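4.2 Upholstery and reported tidiness

Tsuchiya's claim that a plain gray sofa makes a living room feel tidier rests on 41 households, all of them recruited through one furniture store. We doubt it. Heathered fabric may hide lint, but hiding lint is a different matter from picking it up.

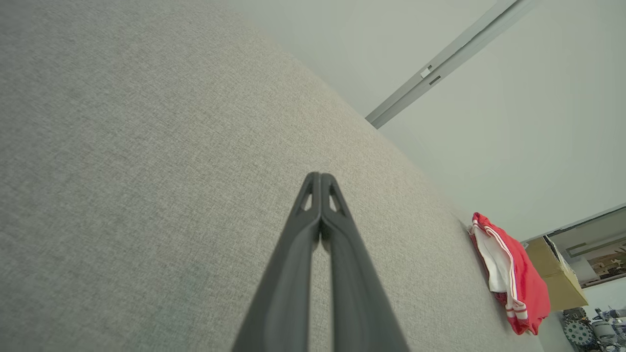
Figure 3. Light gray woven upholstery against an off-white wall.

Grethe Toft's survey had 395 replies and found no such effect. Color was never asked about directly, so her result settles little either.

We use cookies. Accept

Contact | Back to top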